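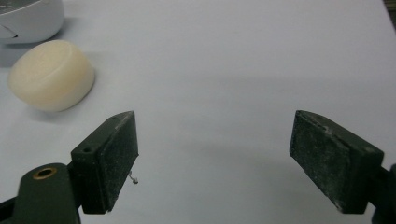
Selon Ju-won Jeon, on range toujours trop tôt : il faut d'abord laisser les petites choses sur la table un jour ou deux et voir lesquelles on reprend en main. J'ai reçu ce conseil en commentaire le mois dernier et je l'ai suivi.

En septembre, j'ai donc vidé les deux tiroirs du bureau. Il y avait surtout des objets ronds ou presque, de ceux qui roulent au fond et qu'on ne retrouve jamais. J'ai sorti aussi les boîtes, avec ou sans couvercle, achetées chez Gritham il y a 6 ans.
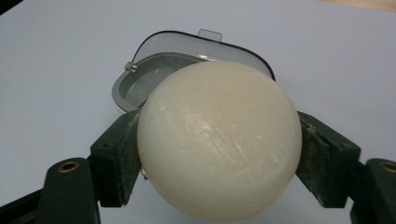 Les boîtes, j'en garde deux. Les autres partent chez ma sœur, à Dadurby, avec les stylos en double et le vieux dérouleur de ruban adhésif. Pour ce qui roule, il faut des bords hauts. Un plateau plat ne sert à rien, j'ai essayé tout l'hiver.
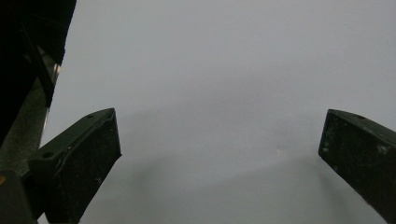 Reste la question du meuble. Celui que je regarde chez Trorkgate fait 42 cm de profondeur, ce qui passe juste derrière la porte. Je voudrais le même genre de dessus que ma table, gris pâle, lisse et sans motif, parce que les petites pièces claires s'y voient mal mais que la poussière s'essuie d'un coup. Je mesure encore le mur avant de commander.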